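**Flalletti moves sample sorting to tabletop arms**

Flalletti, the dried-goods packer, has put small robot arms on two of the benches in its incoming inspection room, where staff pick through samples of beans, nuts and dried fruit before a lot is released to the packing lines. The arms have been in daily use since September.

Each arm is built from blue 3D-printed parts with hobby-class servo motors at the joints. It works over a white tray edged with black dashes, picking up one piece at a time. The control software came from Sarnenetti, a local integrator, and was adapted on site by Celeste Villalba, the plant's process technician.

Under the old procedure an inspector handled every piece in a 600-piece sample. The arm now does the first pass and sets aside anything it cannot classify. The inspector checks the set-aside pieces and signs the lot sheet. Release authority has not changed.

The job has. Pilar Sosa, who worked the bench by hand for 7 years, now runs both stations and spends part of each shift on tasks that used to belong to maintenance: re-taping cables, checking servo temperature, swapping worn gripper pads. "My wrists are better and my eyes are worse," she said. "I read a screen more than I look at beans."

Shift lead Hipólito Jara said no one was let go. Two inspectors moved to the receiving dock, one of them at her own request. A pay grade for the new bench role is still under discussion — the current one dates from before the arms and makes no mention of equipment upkeep.

Speed is the weak point. An arm needs 50 minutes for a sample that an experienced inspector finishes sooner, so urgent lots still go to the hand bench. Glossy pieces are dropped more often than dull ones, and Villalba is testing a softer pad from Quezada.

The hand bench will stay through the next harvest intake. Fidel Cáceres, the plant manager, said a third arm would be ordered only after the pay question is settled.

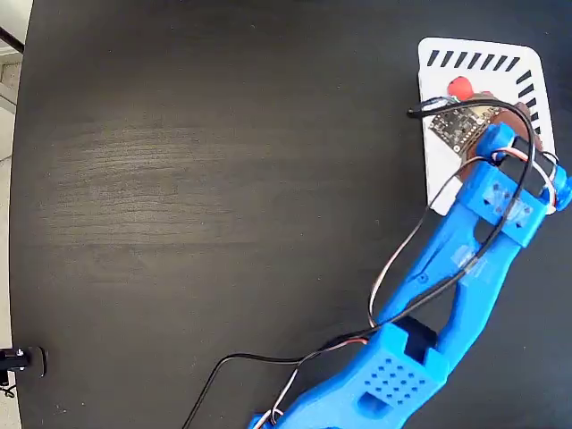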